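Notebook, April. Water hardness, Clerkell building, tap 3

Titrated with EDTA again, same buffer lot as the Sotska well series. Tap run for 8 minutes before sampling. First replicate discarded, overshot the endpoint.
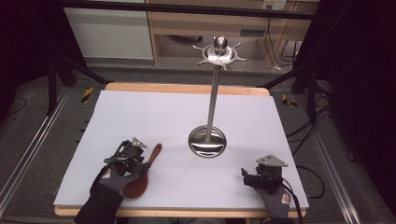 What is the hardness at tap 3? 362 mg/L as calcium carbonate, mean of the three kept replicates.

Higher than the Ellby supply sheet allows for. Softener on the Collet line was last regenerated 19 days ago and the salt level is low. Blank was clean. Indicator is getting old and the color change drags, so the buret reading carries more error than I would like.

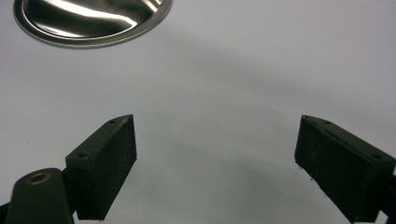 Repeated one aliquot with fresh indicator. Sharper endpoint, same volume within a drop. Keeping the original numbers. Magnesium by difference still to do; need more sodium hydroxide made up first.

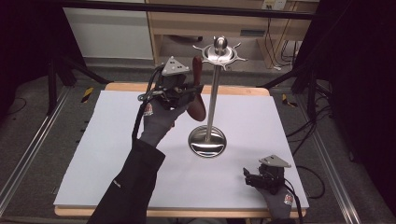 T. Ellery

16:40. Topped up the salt and started a regeneration cycle. Resample tap 3 after the cycle, plus the cold feed upstream of the softener. Standardize the EDTA again before that.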